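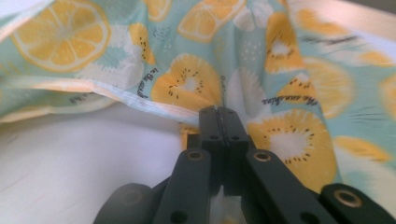 Skultema Releases Version 3 of Ivivell Grasp Planning Software for Cloth and Other Soft Goods

CLORKDALE, 30 June 2026 — Skultema today released version 3 of Ivivell, its grasp planning and control software for two-finger grippers handling fabric. The release adds a fold detector, a new finger closing controller and a tool for sorting and labeling hand-held gripper recordings.

Earlier versions of Ivivell picked grasp points from a depth map alone. On crumpled cloth this often placed the fingers on a flat area with nothing to pinch. Version 3 combines depth with color images from the wrist camera and scores each visible fold and hem by height, direction and clearance on both sides. Printed patterns were a known source of false edges in version 2. The new detector was trained to separate a printed outline from a real crease, and it reports a confidence value for every candidate it returns.

"A busy print has strong lines everywhere, and the old detector took many of them for folds," said Gunhild Holst, perception lead at Skultema. "We retrained on patterned cloth and kept plain cloth as a separate test set, so a gain on one could not hide a loss on the other."

The training set holds 3,479 hand-held gripper recordings of 34 fabric items. Each recording was labeled with the approach direction, the moment of finger contact and the result of the grasp. Failed grasps were kept in the set and are used to train the scoring model.

The closing controller now runs in two stages. The fingers first close at a fixed speed until motor current rises above a set limit, then hold a target force while the arm begins to lift. If the force drops during the lift, the controller stops the arm and asks the planner for a new grasp point. Limits are stored per material and can be edited without restarting the controller.

Strachan, a textile rental company, tested the release on a sorting cell beginning in January. "Setup for a new item is a single settings file," said Lewis Cairns, automation engineer at Strachan. "We still tune the force limit by hand for thin cotton."

Ivivell 3 does not support suction tools or grippers with more than two fingers. Settings files from version 2 must be converted with the command line tool included in the download. Current license holders receive the update at no charge.

Media contact: Fiona Lindsay, Skultema
Technical contact: Shona Rennie, Skultema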